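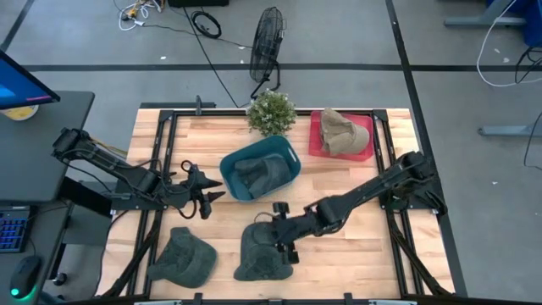

the library at ukdale opened in july and the studio behind it, jalano, is already onto the next job. we got the lead architect on the phone between site visits. 15 minutes, bad line.

first question, the brick. "local, all of it. Lakham clay, fired four miles up the road. we wanted the walls to look like they'd been there a while."
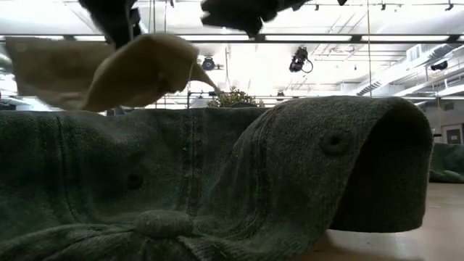
Floor area is 2150 square meters, over half of it reading rooms. The courtyard came late. "The client wanted parking. We drew the courtyard anyway and showed them the shade at noon," the architect says. Parking went to teh north side, 35 spaces.

And the roof? Long pause. "Too heavy in the first scheme. I'd still take a bit more off the eaves."

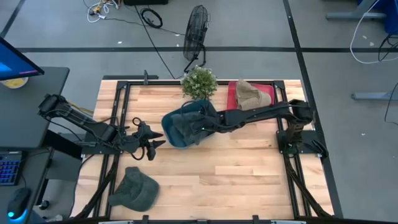
Next up is a school in Awan, smaller budget, steeper site. Drawings go in soon. "Ask me again when the drains are in."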